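Hadix Display Wall: User Manual
Section 2. Setting up the wall and mounting samples

Read this section before you unpack the crates. It covers the freestanding version of the wall as used in galleries, design fairs and school exhibitions. The wall-mounted version has its own manual, supplied with the bracket kit.

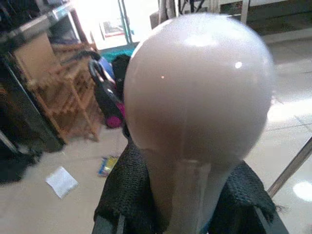
Page last changed: June 23, 2025

What is in the crates

Crate A holds the feet, uprights and crossbars. Crate B holds the Brestero panels, packed upright in felt sleeves. The small parts box in Crate B holds the Zokum clips, the label rails, the leveling shims and the hex key. The full set has 199 clips, including spares. Keep the felt sleeves. The panels must go back into them when the exhibition closes, and replacements are sold only with new panels.

If anything is missing or damaged, contact Brinkmann within 14 days of delivery and give the number stenciled on the lid of Crate A. Do not assemble a wall with a bent upright.

Choosing a position

Leave a clear strip at least 40 inches deep in front of the wall so that visitors can stand back from the samples. Check the venue's own rules as well, as many ask for more. Keep the wall away from heating vents and direct sun. Dyed felt, paper pulp and most natural veneers fade or curl when they are left in strong light for the length of a show.

Caution: Do not place the wall in front of a fire exit, a hose cabinet or an electrical panel, even for a one-day event.

Assembling the frame

1. Sweep the floor where the feet will stand. Grit under a foot will scratch a finished floor and will throw the frame out of level.

2. Lay the feet out in a line with the rubber pads facing down. The end feet are marked E on the underside.

3. Stand an upright in each foot and turn the collar to the right until it clicks. One person should hold the upright while the other turns the collar.

4. Fit the lower crossbars first, then the upper ones. Leave all bolts finger tight.

5. Put a spirit level on each lower crossbar. Slide shims under the feet until the bar is level.

6. Tighten the bolts with the hex key, working from the center of the wall outward.

Note: If the bolts are tightened before the frame is level, the panels will not slide all the way down into their channels. Loosen everything and go back to step 5.

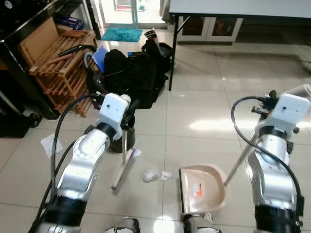
Hand broom and dustpan.

Fitting the panels

7. Wear the cotton gloves from the parts box. The panels have an open, unsealed face and skin oil leaves marks that cannot be sanded out.

8. Take one panel at a time out of its sleeve. Tilt the top edge into the upper channel, lift, and lower the bottom edge into place.

9. Check that the grain runs the same way on neighboring panels. An arrow on the back of each panel shows the direction.

10. Close the end caps. A panel can slide out sideways when the caps are open.

Caution: Two people are needed for steps 8 to 10. Never leave the wall standing with panels on one side only.

Mounting the samples

Zokum clips come in two sizes. The short clip is for flat material such as laminate chips, printed textile and paper. The long clip is for thicker pieces such as cast resin, cork block or glazed tile. Lay the samples out on a table in the order you want before you start clipping, and photograph the layout. It is much quicker to move samples around on a table than on the wall.

11. Press the back of the clip into the panel slot until it sits flush.

12. Open the jaw, place the sample, and let the jaw close slowly.

13. Pull down gently on the sample. If it moves, change to the long clip or use two clips side by side.

Very soft or crumbling samples should not be clipped at all. Put them in a tray, which is ordered separately, and hang the tray from two long clips. 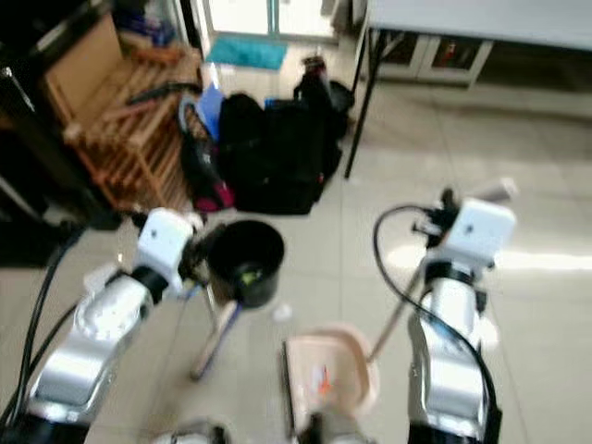

Labels go on last. Slide the rail onto the front edge of the clip and push the printed card in from the left. The card template in the back of this manual is sized for ordinary card stock and allows four lines of text: material, maker, process and year. If your exhibition uses two languages, print the second language on the reverse and use the clear rail, which lets visitors flip the card.

Touring exhibitions often change the order of samples from one venue to the next. Write the panel number and slot number in pencil on the back of every label card. The crew at the next venue can then rebuild the layout without your photographs.

Before opening

Walk along the wall and check each end cap and each collar. Tug any sample that hangs within reach of small children. Check again at the start of every exhibition day, and retighten the bolts once a week.

For taking the wall down and repacking the crates, see Section 3.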